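Ustulbridge approves equipment budget for household robotics programme

The Ustulbridge Institute has approved the purchase of 6 pairs of hand-held grippers for its household tidying programme, together with spare finger pads and storage cases. The order will be placed in August, subject to a final quotation from the supplier, Irkurus.

Each pair has been priced at 2,723 pounds. A set of replacement pads and fixings will cost a further 294 pounds per pair and will be charged to the consumables budget. Delivery and staff training are to be quoted separately.

Said Hamdy, who leads the programme, told the equipment board that demand for the existing tools had exceeded supply throughout the spring. "We have had people ready to work and no grippers to give them," he said. "The new pairs will allow us to run sessions in several homes at once."

The programme records people carrying out everyday chores by hand with the grippers, so that robot arms can later be taught the same movements. To date it holds 1,318 recordings. Sorting small personal items is the present priority — soft fabrics and beaded jewellery in particular — and the choice of finger pads was made with such work in mind.

A box of hair ties, bracelets and pieces of fabric, set on a bed, is typical of the sorting task.

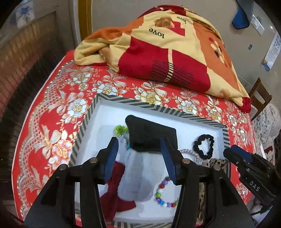

Next stage

A proposal for a fixed two-arm station, to be installed at the Gallagher building, has been deferred to the next budget round. Apolinar Espinoza, head of purchasing, has asked for revised figures on floor space, servicing and insurance before it is considered again.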